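Small plumbing parts, and how I stopped losing an afternoon to each one

I've been putting off writing up my plumbing fitting notes for ages, mostly because they live on the backs of envelopes. But the little valve under our bathroom sink gave up in December, I had to dig out the whole pile of envelopes to fix it, and so they're finally getting typed up before I lose them again.

I am not a plumber! I'm a person with an old house and a workbench, and everything I know came from doing it wrong first (and from Ferdinand Hauser down the road, who lends me his good wrench and pretends he doesn't mind).

Sort before you shop

My fittings used to live in one big coffee can. Elbows, caps, couplings, those little white plastic pieces with the metal threads, all of it rattling around together. I'd give up digging, drive to Bratum and buy another one, and then find three of the same thing a week later. Now they're in shallow trays, sorted by thread size first and by shape second. I tried it the other way around and it was useless. When you're lying under a sink you know the size you need long before you've worked out which shape will get you there.

Write the size on a bit of masking tape and stick it on the tray, on the front edge where you can read it without lifting anything. Marker straight on the plastic rubs off. And take the old part with you to the store, even if it's disgusting. A sandwich bag is fine.

Do as much as you can on the bench

This one changed things for me more than any tool I've bought. Anything that can be put together before it goes under the sink should be put together before it goes under the sink. There's light at the bench, there's room for your elbows, and if you drop a washer it lands somewhere you can see it.

My own bench top is an old door, and I don't fuss over it. A work surface should be allowed to get scuffed and stained – the day you start worrying about scratches is the day you start doing jobs on your lap. I do wipe it down before I start, though, because grit gets into threads and then you feel a crunch as you turn and have to take it all apart again.

Start every thread by hand. I know everybody says it, and I ignored it for years. Hold one end still, bring the other up to it dead straight, and turn it backward a little until you feel it drop into place. Then go forward. If it goes stiff in the first turn, stop and back it off, it's crossed. Metal threads going into plastic are the worst for this, as the metal will happily cut itself a new path and you won't find out until the water's on.

For a small fitting I like to hold it from both sides, up off the bench, so I can see the gap closing evenly all the way around. Pressed flat against the table it always wants to tip. Keep your grip on the solid part of the body and away from the threads, and go easy on anything shiny, which marks if you so much as look at it with pliers. An old strip of bicycle tube wrapped around it helps a lot.

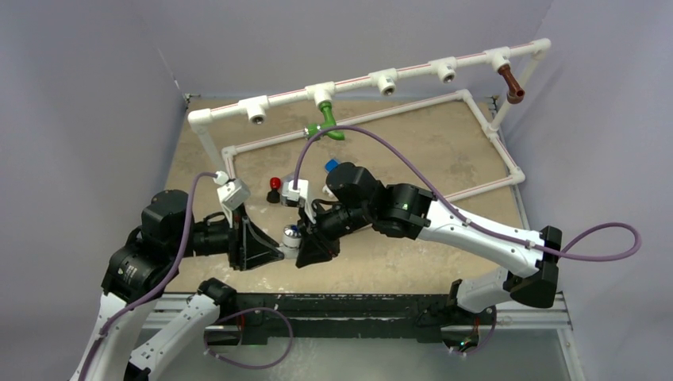
Nouhaila Samir wrote in to say that she does all of hers on the bench too, but she never puts the tape on until she's had a dry run. Screw the whole thing together bare, she says, check that it points the way you want, make a pencil mark across the joint, and only then undo it and tape it. She once taped a fitting four times over because she kept guessing the angle wrong.

I've been doing it her way ever since and she's right, so consider that part of the instructions now.

Tape, and how much

Wrap it the same direction the fitting turns as it tightens. With the threaded end facing you, that's clockwise for ordinary threads. Pull it snug so it sinks into the grooves, three times around, and leave the very first thread bare so no shreds get into the water. If the joint already has a rubber washer in it, skip the tape completely – the washer does the sealing and tape only gets in its way.

Then hand tight, plus a bit. With plastic I go a quarter turn past hand tight and wait to see if it weeps before I do any more. I cracked a perfectly good coupling once by giving it one more for luck.

The paper towel check

Once it's in and the water's back on, wrap a dry paper towel around the joint and go make a coffee. A tiny weep won't show on your fingers but it'll show on the paper. I leave a second piece lying flat in the cabinet overnight, and I put the cleaning bottles back the next morning if it's still dry.

Next up is the outside faucet, which drips on my shoes every time I water the tomatoes. If you have a good trick for getting an old washer out when the screw head's chewed to nothing, please send it to me, I've been at it with a flat screwdriver and bad language so far.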